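Ticket: Grelo sidewalk demo stalls at start point, open day build
Product: Stivis simulator, city block map
Opened by: Kwok-wai Tseng
Priority: High until the open day, then normal
Status: Closed, with one item moved to the backlog

Initial report

The Grelo demo for the open day does not start reliably on the visitor station. The visitor picks a goal on the tablet, the planner draws a route, and the robot stays where it is. The status line says "Waiting for localization" and never changes. If I kill the session and start it again it sometimes works. I ran it 20 times this morning and it stalled on 6 of them. That is too many for a station where people will be standing in line.

Same build on my desk machine does not stall. I have not seen it there once.

The open day is on 4th February and Grirnix wants the demo locked the evening before. The map, the goals and the tablet screens are already signed off, so I would like to fix this without touching any of them.

Setup on the visitor station:
Stivis, open day branch
Grelo model with the default forward camera
City block map, daytime lighting preset
Two start points, one on the store sidewalk and one on the plaza
Tablet connected over the guest network

Steps to reproduce:
1. Boot the station and let the launcher come up.
2. Start the demo from the launcher icon, not from the terminal.
3. Choose either start point.
4. Choose any goal on the tablet and press Go.
5. Watch the status line.

Expected: the robot starts moving a few seconds after Go.
Seen: the status line stays on "Waiting for localization" and the robot does not move.

Comment 1, Yu support

Thanks for the clear steps. Please send the launcher log and the localization log from one good run and one bad run. Also tell us whether it happens from both start points or just one. The store sidewalk has one big tree and a lot of dark glass, and we have had reports of slow matching in that part of the map.

Please attach a robot view from each area too, so we can check that the station is loading the right textures.

Comment 2, Kwok-wai Tseng

Logs are uploaded. It happens from both start points. I counted again with the start point written down this time and there is no difference worth talking about.

Robot views from the visitor station, one on the sidewalk by the store and one on the plaza:
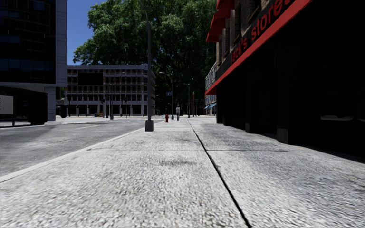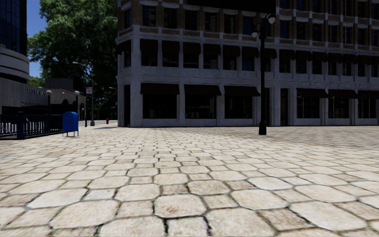 I also tried the following, none of which helped:

Lowered the render quality one step. Still stalls.
Turned off the pedestrians in the map settings. Still stalls.
Swapped the guest network for a cable. Still stalls, but the tablet reacts faster, so I am leaving the cable in.
Reinstalled the graphics driver. Still stalls.

Starting from the terminal instead of the launcher icon did change something. I have not been able to make it stall that way. I don't want to hand the station staff a terminal on the day, so I need to know what the launcher does differently.

Comment 3, Yu support

Textures are fine and the map version matches ours. You can put the render quality back up.

We compared the two localization logs. In the good run the localizer loads 3,000 landmarks and then gets its first camera message. In the bad run the first camera message comes in before the landmark file has finished loading. The localizer tries to match against an incomplete set, fails, and goes into its waiting state. It should try again when the load is done. In this version it only tries again when the robot has moved, and the robot will not move until it is localized, so it sits there.

The launcher starts the simulator and the localizer at the same moment. The terminal script starts the localizer first and pauses before it starts the simulator. That would explain why you can't get it to fail from the terminal. Your desk machine probably reads the landmark file fast enough that the order doesn't matter. What kind of disk is in the station?

Comment 4, Kwok-wai Tseng

The station has an old spinning disk. It was a spare machine from the training room. The desk machine has a solid state drive.

I timed the landmark load on the station right after boot and it took 18 seconds. On a second start it is much quicker, I assume from the cache. That fits with the restarts that worked.

Can the launcher be told to wait? I can see a delay field in the launcher config but it is grayed out.

Comment 5, Yu support

The field is grayed out because the config is locked on open day branches. You can unlock it from the admin account. Don't use the delay field, though. A fixed delay will work until the disk has a bad day. Use the ready check instead:

1. Log in as admin and open the launcher config.
2. Under Services, select the localizer.
3. Set "Report ready when" to "Landmarks loaded".
4. Select the simulator.
5. Set "Start after" to "Localizer ready".
6. Save, lock the config again, and reboot the station.

The launcher will show a loading bar while it waits. Please test from a cold boot. A warm start won't tell you much.

Comment 6, Kwok-wai Tseng

Done. First attempt did not work. The launcher showed the loading bar and stayed there. I had set the ready check on the localizer but saved before selecting the simulator, and the config had kept an old entry that made the localizer wait for the simulator. Each was waiting for the other. I removed the old entry and rebooted.

After that, 20 cold boots with no stalls. I switched between the two start points and used every goal on the tablet at least once. It took most of the afternoon.

Two smaller things I noticed while testing:

The loading bar has no text. Visitors will think it is broken. I have put a printed card next to the screen for now.

If someone presses Go twice quickly, the tablet shows two routes on top of each other. The robot follows the second one and the first one stays on the screen until the next goal is picked. It doesn't stop the demo.

Comment 7, Yu support

Good to hear. The double route is a known tablet issue and will be fixed in the August release. Until then you can set the Go button to lock for a moment after each press, under Tablet, Input, Button hold. We have added loading bar text to the backlog as a separate item and linked it here.

The retry behavior in the localizer is a real bug and we are keeping that open on our side. It should retry when the load finishes, whether or not the robot has moved.

Comment 8, Kwok-wai Tseng

Button hold is set and works. Config is locked and I have saved a copy on the shared drive in the open day folder, next to the station checklist. I added a line to the checklist telling staff to boot the station before the doors open and to leave it running over lunch.

Demo ran all day without a stall. One restart in the afternoon when the power strip was switched off under the table. It came back up by itself in the normal time and the next group got their turn.

One question from a visitor that I could not answer: can Grelo be given a goal on the far side of the road, or does the planner keep it on the sidewalk and plaza? All our goals were on the near side. Not urgent, reply here or by email.

Comment 9, Yu support

The open day branch has road crossing turned off, so a goal on the far side gets rejected on the tablet with "No route". It can be turned on in the full version under Planner, Surfaces. Closing this ticket. Please reopen it if the stall comes back with the ready check in place, and attach the launcher log from that boot.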